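5 Collecting and replaying demonstrations in simulation

This section covers the simulated half of the Kura method: loading the two-arm cell, recording block-stacking demonstrations, relabelling them and replaying them against a trained policy. It assumes that Section 4 has been completed and that the Kura runtime starts without errors. The physical cell at Haugland is dealt with in Section 7.

5.1 What the method does

Kura trains one policy for both arms from a small set of demonstrations. Each demonstration is split into segments at the points where a gripper opens or closes. The segments are then replayed in simulation with the blocks moved to new starting positions, and only the replays that reach the goal state are kept. In the Brurneck trials, 19 recorded demonstrations produced 194 accepted replays, and the policy was trained on those replays alone.

The acceptance test is strict. A replay in which the stack stands but an arm has touched the table is rejected. Do not relax this setting to obtain a larger set. Policies trained on relaxed sets learned to lean on the table top and could not be moved to the physical cell.

5.2 Before you start

You will need:

The Kura runtime, with the cell description file from the Viroswood package.
Two leader devices, or one leader device and a keyboard.
A project folder with write access. Recordings are large, so do not use a network drive.

Caution: Do not connect the physical arms while simulated recording is in progress. The runtime sends joint targets to every arm it can find, and both the real and the simulated arms will move.

5.3 Loading the cell

1. Start the runtime and choose New session.
2. Open the Viroswood cell description. The room, table and arms load first, followed by the blocks.
3. Check that both arms are listed in the device panel. The names must be left and centre. If they are reversed, swap the two entries in the cell description and reload. Do not swap the cables of the leader devices, as this will hide the fault until Section 7.
4. Press Home. Both arms move to the rest pose.
5. Open the contact view and confirm that no contacts are shown between an arm and the table.

Note: A contact between a block and the table is normal. A contact between two links of the same arm means that the collision meshes are out of date. Run the mesh update and repeat from step 2.

5.4 Recording a demonstration

1. Choose the task file. The default task is a stack of two blocks.
2. Press Shuffle to set the starting positions. The seed is written to the log.
3. Hold both leader devices in the rest pose and press Record.
4. Carry out the task at an even speed. Pauses of more than 5 seconds are cut from the recording, and the segment on either side is marked as doubtful.
5. Open both grippers fully and return the arms to the rest pose.
6. Press Stop. The recording is saved and the segment list is shown.
7. Read through the segment list. A stacking demonstration normally has one approach, one carry and one release for each block moved. Delete any recording with extra gripper events.

Only one arm should hold a block at any moment. The segmenter cannot deal with a handover, and a recording that contains one will be split in the wrong place — usually just before the second gripper closes.

Caution: Do not edit the segment boundaries by hand. The replay stage reads the boundary times from the raw joint data, and an edited list will no longer match.

5.5 Replaying and filtering

1. Choose Replay and select the recordings to be used.
2. Set the number of shuffles per recording. Start with 6.
3. Leave the acceptance test on Strict.
4. Press Run. The replays are carried out without a display unless Show is ticked.
5. When the run has finished, open the report and look at the reasons for rejection.

With Show ticked, the viewer draws each replay from a fixed point to one side of the table. Arms that are well apart can look as though they cross from this angle. Use the contact view to judge clearance, and treat the viewer only as a guide to the order of events.
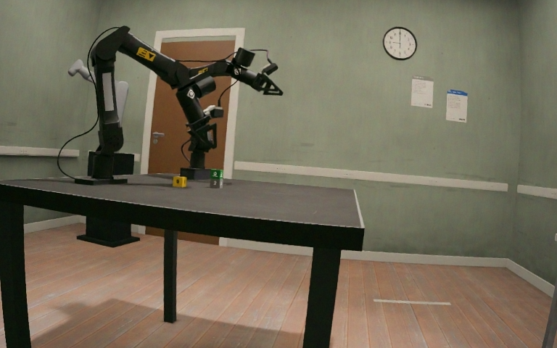
The report groups rejected replays under the following headings:

Reach. The shuffled block lies outside the range of the arm that moved it in the recording. No action is needed unless most of the replays fall under this heading, in which case reduce the shuffle area.

Slip. The block left the gripper before the release segment. Check the friction value in the task file against the value in Appendix B.

Arm contact. The two arms touched. Replays are timed from the original recording, so this often points to a single demonstration in which the arms worked close together. Sort the report by source recording, remove the worst one and run again.

Table contact. See 5.1.

5.6 Checking the result

Train the policy as set out in Section 6, then return here and choose Evaluate. Use a seed that does not appear in the recording log. The evaluation page gives the share of completed stacks and the mean time for each segment.

Note: Simulated results are not a measure of how the policy will behave on the physical cell. At Haugland, the release segment was the weakest part of every transferred policy, although it had scored well in simulation. Keep the evaluation report with the policy file, as it is needed for the comparison in 7.3.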